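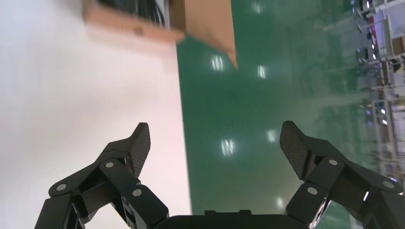 Why does the gripper report that it is closed when the fingers are still moving?

The driver is answering with the last command it accepted, and the position read from the motor arrives later on a separate message. If your code asks "are you closed" right after it sends "close," it gets its own request back.

I spent most of March on this, so I am writing it down while I still remember the order of things. The project is Ereo, the small task runner we use to string arm and gripper moves together. Ettore Grasso wrote the first version and I took it over when he moved to the perception side. The gripper driver, Tarano, is older than both of us on the project and had no comments in it when I got there.

The complaint came from Noemi Pagano. Her pick routine would close on a part, get a yes from the gripper, and start the lift. Some of the lifts went up with nothing in the fingers. She assumed the grasp pose was bad and spent two days on the camera calibration. The calibration was fine. I should have looked at the logs sooner, but the log said "closed" with a timestamp, and I believed it.

What I did first was wrong, so I'll include it. I put a sleep of 300 milliseconds after every close command. The missed lifts mostly went away and everybody was happy for a week. Then Noemi switched to a wider part, the fingers had less distance to travel, and the sleep was just wasted time. On a narrow part at low speed it was too short. You can't pick one number for that. I knew it when I typed it in.

The second attempt was to read the position directly. Tarano publishes the motor position on its own channel, and I had the runner wait until the value stopped changing. This was better, but it had a bug of its own. Before the motor starts to move, the value is also not changing. So on a fast machine the runner would see a few identical readings, decide the motion was over, and go on to the lift before the fingers had left the open position. Same symptom as before, different cause. That took me a whole afternoon to see, mainly because I was running it with the debugger attached and the debugger slowed things down enough to hide it.

The version that is in there now goes like this. Each command gets a sequence number. The driver copies the number of the command it is executing into every position message it sends. The runner throws away any message with an older number. Once it has a message with the right number, it waits for one of two things: the position reaches the target, or the position has changed at least once and then stays the same for 7 readings in a row. The second case is what a grasp looks like, when the fingers stop short on the part. The first case on a close command means the fingers went all the way and there is nothing between them, so the runner reports a miss and doesn't lift.

There is also a timeout. If neither thing happens, the step fails and the runner stops. Aldo Cocco wanted it to retry automatically. I left that out for now. A retry on a jammed finger is not something I want to happen while I am getting coffee.

The test for all this is a recorded session played back through the runner with no hardware. I have one file with 1366 position messages in it, good grasps and misses mixed together, and the test checks that each one is labeled the way Noemi labeled it by hand. The playback can also add delay to the messages. At 25 milliseconds of extra delay the old code gets a lot of them wrong and the new code gets them all right. I haven't tried dropping messages yet, which I know will matter on the wireless setup.

Things still open:

The sequence number goes back to zero when the driver restarts, and the runner does not know that. Right now you have to restart both. Efe Ezeani has a branch that sends a session ID along with the number, and I need to review it.

Soft parts keep squeezing for a while after contact, so the position creeps and the "same reading" rule never quite fires. I added a small tolerance. The value is in the config file under grip_settle and you will have to tune it for your own parts.

The open command still uses the old check. I'll move it over next.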